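Prultar Community Help > Food and Nutrition > Seeds and Oils

Cold-pressed flaxseed oil: storage life after opening, and is ground seed equivalent?

Posted by Emilian Bălan, July 13, 2018

I take one tablespoon of cold-pressed flaxseed oil daily for the omega-3 content. The bottle carries a best-before date well into next year but also says "use promptly once opened", with no number of weeks. Mine has been open in the fridge for 16 days and has developed a bitter aftertaste.

Two points I would like cleared up. Is bitterness a reliable sign of oxidation? And would ground seed give the same intake of alpha-linolenic acid (ALA), given that I do not want to go through a full bottle at speed?

I do not cook with the oil. It goes on porridge after the pan is off the heat.

Ka-ming Yu

Bitterness alone is not conclusive. Cold-pressed flaxseed oil contains small peptides which form bitter compounds on storage, and this can happen before the oil is rancid in the usual sense. Rancidity is better judged by smell: paint, putty or old fish. If you get any of those, discard the bottle.

For storage, keep it in the fridge, in dark glass, with the cap tight. Most producers give between four and eight weeks after opening. Buy the smallest bottle available. Freezing an unopened one is acceptable if the container allows for it.

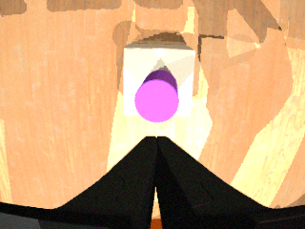
Magenta cylinder on a white cube, wooden surface. Rendered.

On the second point, a level tablespoon of ground flaxseed weighs 7 g or so and supplies between 1.5 and 2 g of ALA. A tablespoon of oil weighs close to 14 g and supplies roughly 7 g. Spoon for spoon they are therefore not equivalent. The ground seed does bring fibre and lignans, most of which are lost in pressing. Whole seed keeps for months in a cupboard but largely passes through undigested, so grind it in small batches and refrigerate what is left over.

If you take blood-thinning medication, speak to a pharmacist before increasing either.

Domingo Maldonado

had the same with a bottle from Murkport market, chucked it. I just use seeds now in a coffee grinder. drink plenty of water with them or you will know about it

Miklós Katona

Agree with Ka-ming Yu on smell. One addition: check for a pressing date as well as the best-before. Some bottles have spent a long time on a warm, lit shelf before sale, and the fridge will not undo that. Mine are stamped on the shoulder of the glass, in very small type.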